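Subject: Re: [lison-users] How many demos for the faucet task?
List: lison-users
Date: July

On the Lison list, a user at Rulberg wrote:
> We are starting on the faucet turning task in simulation and
> want to know how many demonstrations you collected before
> training. Also, did you script them or drive the arm by hand?
> Our scripted ones all look alike and the policy fails as soon
> as the handle starts at a different angle.

We ended up with 227 demonstrations, all driven by hand in the simulator. We began with a script as well and had the same trouble. We threw those runs out and did not mix them in.

Each demonstration starts with the handle at a random tilt. The operator brings the finger to one of the two levers and pushes until the handle reaches the target angle. We save joint positions, finger position and handle angle at every step. The left lever is the harder one for new operators, as the finger has to come in close to the rounded tip.

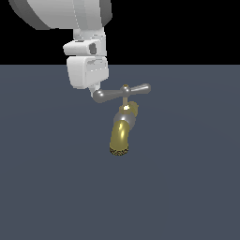
Settings that mattered for us

1. Handle tilt. We used 19 starting tilts and collected the same number of runs for most of them. The steepest ones got a few extra.

2. Contact point. Ask operators to vary where the finger lands on the lever. If they always go for the tip, the policy never learns to recover from a miss.

3. Failed runs. We kept 17 in which the finger slipped and the operator went back and finished the turn. Runs that never reached the target were deleted.

The Clurkarari converter will read the logs, but use version 2 or later. The older one drops the handle angle without a warning. The Subramaniam loader works with either.

I can post the config file if it would help.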